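3.2 Wash procedure and fiber collection

All garments were washed at the Clelton site in domestic front-loading machines connected to the same cold supply line. Front-loading machines were preferred to top-loading ones for two reasons. They use less water per cycle, so the released fibers reach the filter in a more concentrated form, and their tumbling action is closer to the conditions assumed in most published laboratory protocols. Each machine was run empty at the start of a working day until the drain water left no visible residue on a test filter.

Garments were drawn from the Pludstead wardrobe set, which contains used clothing in knitted polyester, knitted cotton, and blends of the two. The set differs from the swatches used in much of the earlier work in that the items have seams, cuffs, labels, and in some cases printed areas. Cut swatches are easier to control, but they shed from their raw edges, and sealing those edges with heat or adhesive introduces a treatment that no garment in normal use receives. Whole garments avoid the problem at the cost of greater spread between repeats.

Loads were made up by dry mass. Before weighing, items were left in the conditioning room overnight so that differences in moisture content would not be carried into the load mass. Items were then assigned to loads by fiber type, and loads of mixed color were allowed, given that the filters are weighed and fibers are counted only on a subsample. Where a count was made, strongly dyed garments were helpful: red and blue fibers can be told apart under low magnification from the undyed lint that settles on filters in any occupied building.

Every load was washed at 30 °C with a liquid detergent free of optical brighteners. Brighteners fluoresce under the lamp used for counting and make cotton fragments look larger than they are. No softener was used. The spin setting was held constant across all fiber types, although the achieved spin speed depends on how evenly the load is distributed in the drum and was not controlled further.

The full volume of drain water from each cycle, including rinse water, was led through a stainless steel mesh and then through a glass fiber filter. The mesh retained long fibers and clumps; the glass fiber filter retained the remainder. Blockage of the second stage was the main practical difficulty. With new polyester fleece the filter had to be changed during the first drain, and the changed filters were dried and weighed together as one result. After each cycle the door seal was rinsed with a fixed 300 mL of filtered water, which was added to the sample. Early trials without this rinse gave lower totals, and the material left in the folds of the seal was carried over to the following load.

Blank cycles, with water and detergent but no textiles, were run after every 4 loads. The mean mass found on the blank filters was subtracted from the results of the preceding group. Blanks run directly after fleece were higher than blanks run after woven cotton, which suggests that some carryover remains even with the seal rinse in place. We did not attempt to correct for this separately.

Two further sources of loss were examined. The first is airborne transfer while garments are moved between the conditioning room, the scale, and the machine. Open baskets were used for all transfers, and the baskets were wiped with a damp cloth of known mass after each load. The mass gained by the cloth was below the reading limit of the balance for woven items and just above it for fleece. The second is adhesion of fibers to the inner wall of the drain hose. Hoses were flushed in reverse at the end of each test series, and the recovered material was dried and reported with the series total, as it could not be assigned to single loads.

Filters were dried to constant mass, cooled in a desiccator, and weighed on the balance used for the clean filters. Results are expressed as milligrams of fiber per kilogram of dry textile. For the comparison with the Trudier data in Section 4, values were converted to the same basis using the load masses given in that report. The Jin series could not be converted, as it states the number of garments per load but not their mass, and it is used only for the order of fiber types.

Repeat washes of the same load were run without drying in between. This departs from household practice, in which drying, wearing, and storage all occur between washes and may loosen further fibers. The effect of tumble drying in particular is known to be large, and the values reported here should be read as release during washing alone.

Figure 2. Red garment in a woven basket close to the opening of a front-loading washing machine.

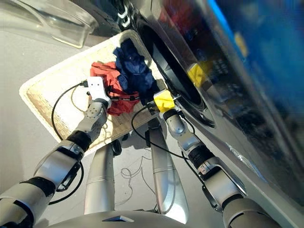 3.3 Fiber length measurement

Fibers for length measurement were taken from the glass fiber filters only. A wedge was cut from each dried filter, wetted with filtered water, and transferred to a gridded slide. Fibers crossing the border of the grid were included on the left and upper sides and left out on the other sides. Curved fibers were traced along their centerline, and tangled groups in which single ends could not be found were recorded as clumps and excluded from the length distribution.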